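Womenach Kettle Bench, Slotted Aluminum, 60 Inch

Price: $1495
Sold by Womenach, delivered flat in 2 cartons

We've been building benches for a good while now, and the Kettle is the one we get the nicest mail about. It's a slotted aluminum work surface for people who spend their days inside desktop computers, and it came out of our own grumbling. We used to work on an old kitchen table with a rubber mat on top, and every tower we laid down on that mat either stuck to it or dragged it along toward our laps. The mat also ate screws. We still find them in it.

The top of the Kettle is made of parallel extrusion bars with open slots between them, so you can lay a tower on its side, take off the panel, and get straight to the board. It wipes down with a barely damp cloth, and whatever dust comes out of an old case can be brushed along the slots to the end of the bench and into a bin (or a cupped hand, we don't judge).
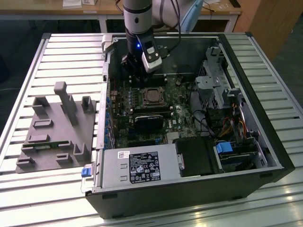
The frame underneath is bolted, with a cross rail at the back, and it doesn't shiver when you lean on it. If your floor is as crooked as ours, the feet screw up and down and lock with the wrench in the hardware bag. Please do level it before you tighten the last corner. We learned that the slow way, one Thursday, with the whole thing assembled and a marble rolling gently off the end.

Working on a whole tower

Full-size towers are what we had in mind from the start, and we like to work with the open side facing up and everything within reach. Cases are rarely as square as their makers would like you to think, and there is always something sticking out of one. Some have a handle, some have feet, and some have a latch, like the blue release tab poking out past the case edge at the left end of the power supply.

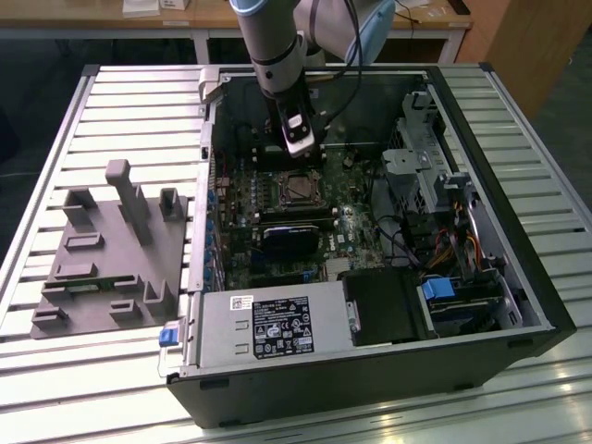

Room on the bench matters more than people expect, and it's the first thing we ask when someone calls to talk over sizes. A tower takes up a fair bit of space once it's lying down, and then you want a clear patch next to it for the side panel, the cooler and a tray of screws. With a computer like this Dell, its CPU socket open and no cooler on it, you'll be glad of somewhere safe and flat to set the next part down. We settled on 60 inches for the length after trying a shorter one and spending most of our time shuffling things sideways.

Small parts want good light, too. The Kettle takes our Pliltia lamp rail, which slides into the back slot and holds up to 3 lamps wherever you like them. It's sold separately, but the slot is already there, so you can add it next February if the budget is tired now.

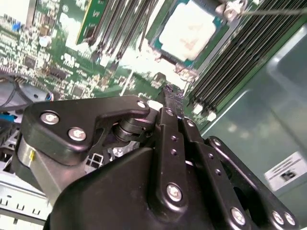 Accessories that fit

Pliltia lamp rail: slides into the back slot, no drilling.
Premetti parts tray: a shallow tray with a lip underneath that drops between two bars and stays put.
Premetti soft strips: press into the slots wherever you'd like a bit of cushion under a painted case.

Aluminum is kind to work on but it does conduct, and we'd rather say so plainly. Unplug the computer before you lay it down, wear your wrist strap, and keep bare boards on an anti-static mat. There's a grounding stud at the left rear corner, with the nut already on it. Boards that stay in their case are easier company — you can check the memory slots, lift the socket lever and tidy the cables with everything still screwed where it belongs.

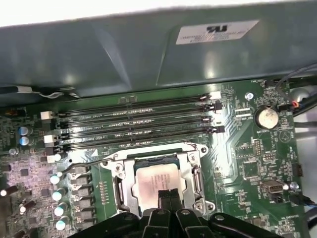 Assembly is a comfortable afternoon for 2 people, with a break for something warm to drink. All the tools are in the bag, and the bars arrive already fixed to the end plates, so what's left is mostly the legs and the cross rail. Keep the cartons until you've checked every piece, and if anything is missing or bent, write to us with the number on the packing slip and we'll send a replacement part out.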